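Search all listings
Keyword, studio or job number
Last updated: September

Call for playtesters: Cloka, closed build 9

Odetti is looking for 127 external participants to test a closed build of Cloka, a physics-based sorting and packing game for PC and console. Testing is carried out on site at our Prundonley studio, or remotely for participants who meet the hardware requirements below. No games industry experience is needed.

About the build

Build 9 contains the full tutorial, the first two warehouse chapters and a free-play mode. The player controls each hand separately with the analogue sticks, and grip strength is mapped to the triggers. Objects have individual mass, friction and centre of gravity values. The main aims of this test round are to measure how long new players take to learn the controls, to find objects that behave incorrectly when stacked, and to check frame pacing on mid-range machines.

The build is not feature complete. Music is temporary, subtitles are in English only and saves will not carry over to the released game. Crashes are expected and must be logged.

What participants do

Each participant completes one supervised session or three remote sessions. A session consists of a controller calibration, a set task list, a period of free play and a written questionnaire. Gameplay, controller input and system performance are recorded. Voice recording is optional and can be declined on the consent form without affecting your place.

Participants are asked to report faults using the in-game form. A useful report states the chapter, the object being handled, what was expected and what occurred. Colour-coded severity labels are explained in the tester guide.
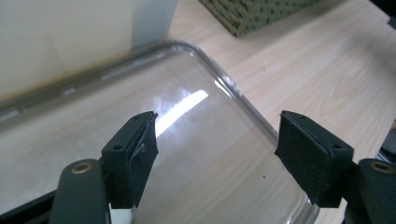 Gripper fingers over a clear plastic container on a wood-grain tabletop.

Who can apply

Applicants must be 18 or older and able to read and write English at a level suitable for fault reports. We are seeking a mix of experience levels. A portion of places is set aside for people who play games less than once a month, and another for left-handed players. People who use adaptive controllers are encouraged to apply and should list the model on the form so that the input profile can be loaded in advance.

Current employees of Odetti, and of our porting partner Unnithan, are not eligible. Neither are people who took part in the previous Cloka test round.

Remote hardware requirements

- Windows PC with a dedicated graphics card and 16 GB of memory
- Solid state drive with enough free space for the build and recordings
- Wired or wireless controller with two analogue sticks and analogue triggers
- Stable broadband connection for uploading session logs

Keyboard and mouse are not supported in this build.

Payment and conditions

On-site participants receive $269 on completion of the session. Remote participants receive $419 once all three sessions and questionnaires have been submitted. Partial completion of the remote program is not paid. Travel costs to Prundonley are not covered. All participants must sign a non-disclosure agreement before receiving access.

How to apply

Complete the participant form on the Odetti testing page and quote the build number. Applications close at 5 pm on Sunday. Successful applicants will be notified by email with a session time or a download key. Unsuccessful applications are kept on the tester register for future rounds unless you ask for removal.

This site uses cookies to remember your search settings. Accept | Manage preferences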